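## 6. Running the garment demonstration at an open day

This section covers the folding and sorting demonstration that goes out with the Tradiso two-arm unit. It assumes the unit has been installed and calibrated as in Sections 3 to 5. If it has been moved since then, even across the same room, go back to Section 5 before letting visitors in.

Two people are needed. The operator stays at the console. The host talks to visitors and watches the floor. At Drutonmont these jobs are done by Satish Murthy and Tamara Lungu, and the timings below come from their May sessions.

### 6.1 Preparing the work surface

1. Push the padded surface against a plain wall. Patterned wallpaper, posters and mirrors behind the surface upset the garment detection.
2. Lock the castors on the robot base and check that both arms can reach the middle of the surface.
3. Smooth the fabric by hand. Remove lint, tags and loose thread.
4. Lay out the garments on the right-hand side. Keep the left half clear so the left arm has room to park.
5. Crumple each garment by hand before the run. Don't fold it first, as flat edges give the robot an easier start than the program expects.

Use garments in a strong colour against the grey. Red sportswear with white trim works well, and visitors at the back can follow it. 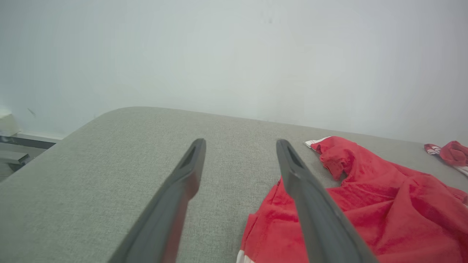

6. Check that no drawstrings or zip pulls are hanging over the edge. Tuck them in or choose another garment.
7. Place the visitor barrier 2 metres from the base on all open sides.

**Note:** Light from a window will change the result through the day. If the blinds can be closed, close them and leave them closed. Costel Chiriac at Lekwood runs the same program under ceiling lights only and has not had to retune it.

### 6.2 Starting the demonstration

1. Switch on the base, then the console. Wait for the console to show READY for both arms.
2. Select SHOW from the program menu. Do not use TRAIN with visitors present.
3. Set the arm speed to 16 per cent. The factory setting is higher and is meant for unattended work.
4. Open both grippers from the console and look at the fingertips. Wipe them with a dry cloth if there is fluff in the slots.
5. Ask the host to confirm that the area inside the barrier is empty.
6. Press and hold START until the tone sounds, then let go.

**Caution:** The arms may move as soon as the tone sounds. Keep hands, lanyards and scarves away from the work surface.

### 6.3 During the run

The program treats the garments one at a time. One arm will often hold still while the other works, and visitors regularly take this for a fault. The host should mention it early.

Watch the cables on the forearms whenever an arm reaches across the surface. They should move freely with the wrist and should not catch on the garment or on the corner of the padding. If a cable tie has come loose, stop the run and replace it before carrying on.
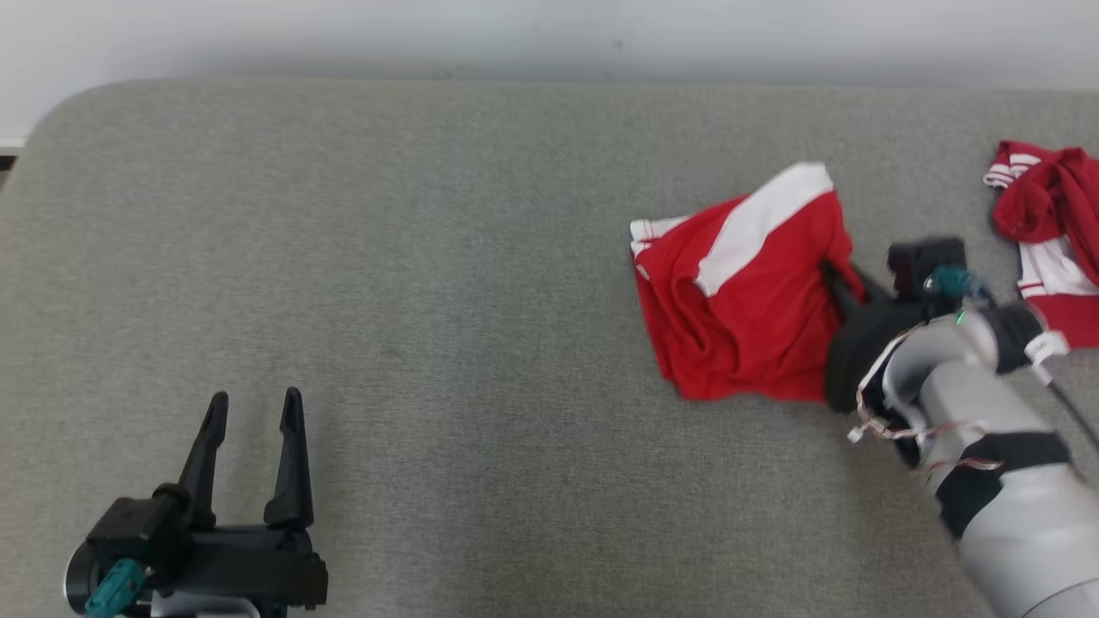
If the robot fails to pick up a garment, let it try again. It will make further attempts before it pauses and shows HELP on the console. When that happens:

1. Press PAUSE, even though the arms have stopped.
2. Have the host tell visitors that someone is about to step inside the barrier.
3. Move the garment a hand's width toward the middle of the surface and re-crumple it.
4. Step back outside the barrier and press RESUME.

**Caution:** Never pull a garment out of a closed gripper. Open the gripper from the console first. Pulling can shift the fingers out of line and the unit will need recalibrating.

A full run takes some 19 minutes with questions. School groups take longer.

### 6.4 Stopping and resetting

1. Press STOP and wait for both arms to return to park.
2. Clear the garments from the surface and check the seams. Set aside anything with a pulled thread.
3. Enter the run in the log with the start time and any HELP messages.
4. Leave the motors off between groups if the gap is longer than a coffee break.

The fingertip pads should be changed after 200 runs. Spares are in the tray under the console, and new sets are ordered from Shek using the form in Appendix C. Send a copy of the form to Raluca Moldovan so the service record stays up to date.

For an emergency stop, see Section 2. Both operator and host must have read it before the doors open.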